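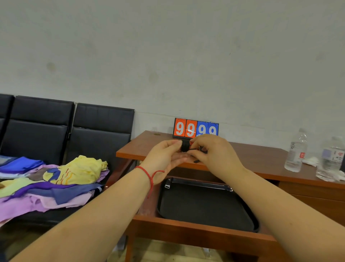

The scoreboard at four nines.

Cremilda called me at seven in the morning to say the pledge drive had a problem, and I said what kind, and she said the Dirceu Prado kind.

You have to understand that Dirceu had not given a dime to the Flirnaddale Food Shelf in all the years I'd run it. He came to the suppers, sure. He ate like a horse! But when the envelope went past, he got very interested in his shoes.

"He's here," Cremilda said. "He has a coffee can."

I drove over in my slippers (I'm not proud of it). Dirceu was sitting on the front step of the old Peixoto store with the can between his knees and his hat on top of the can.

"Five hundred twenty-eight dollars," he said. "I counted it twice. Don't put my name on the wall."

"We put everybody's name on the wall."

"Then put Verena's."

Verena Kuster had been his neighbor for thirty years, and we'd buried her in March. She used to leave soup on his porch – lentil, mostly, which he told everyone he hated.

I took the can. It was heavier than I expected, a lot of it in quarters. Cremilda went in to find the marker, and I sat down next to him in my slippers and asked if he'd had breakfast.

"Depends," said Dirceu. "What have you got?"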